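Plush food line moves to single-piece labels

Stoltham will switch its plush pantry range to one-piece printed labels in July, product manager Neusa Frota said on Saturday. The change covers the ketchup bottle, the mustard jar and the soup can.

Current stock carries labels assembled from separate patches. Frota said the old method took 24 minutes per toy at the Mendonça workshop and accounted for most rejected pieces, usually because the label sat crooked on long pile. The new label is printed flat, trimmed and stitched down in one pass.
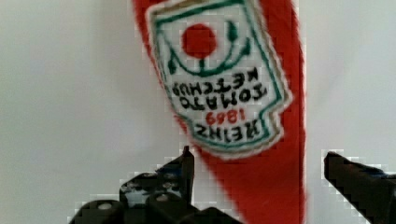

The ketchup bottle keeps its red pile, the tomato emblem and the black capitals. Pile length drops to 3 millimeters near the label so that the fibers do not cover the edge of the print. Filling and outer dimensions are unchanged.

A trial run of 700 bottles was finished last month. Ronaldo Figueiredo, who supervises sewing at Mendonça, said returns for loose stitching fell but gave no figure. Labels were tested for color transfer in a cold machine wash. Hot washing is still not recommended.

Shops holding the older version can sell it through. Stoltham has 1,564 left in its own warehouse and will ship those first. Item numbers stay the same, and the new pieces can be identified by a gray care tag in the side seam.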